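4.2 Recording a Door Task by Remote Control
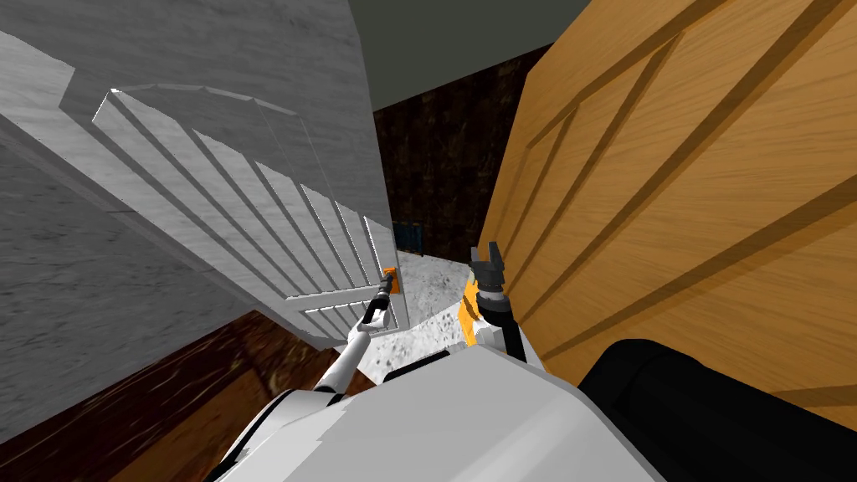
Figure 4. Simulator view during a door task. Left gripper at the orange handle, right gripper open.

Read this section before you record anything. The Dolan trainer will accept nearly any demonstration you feed it, and a green "Saved" message says only that a file was written.

1. Load the Dundeck door set and choose a starting pose. Leave the random seed at 1838 for your first session.

2. Put on both hand controllers and hold still until the arms stop drifting.

3. Press Record. Bring one gripper to the handle slowly, fingers along the door edge.

4. Close the gripper and move the door with the base, keeping the arm bent. A straight arm loses its grip sooner.

5. Keep the idle arm away from the other door. The simulator allows light scraping that would mark a real one.

6. Press Stop, then play the recording back at full speed. Delete it if you hesitated or grabbed twice.

Note: The sales sheet says 1000 demonstrations will cover "any household door." We doubt it. Fergal Cronin's test set at Sirville had 917, and he threw out every one where the operator had corrected a bad grasp halfway through. Plan on doing the same sorting yourself.

Caution: Do not send a policy trained only in the simulator to a real Diltska unit with people nearby. Simulated hinges are smooth — yours may not be. Run it first at the lowest speed setting, with a hand on the stop button.

For handle friction settings, see 4.3.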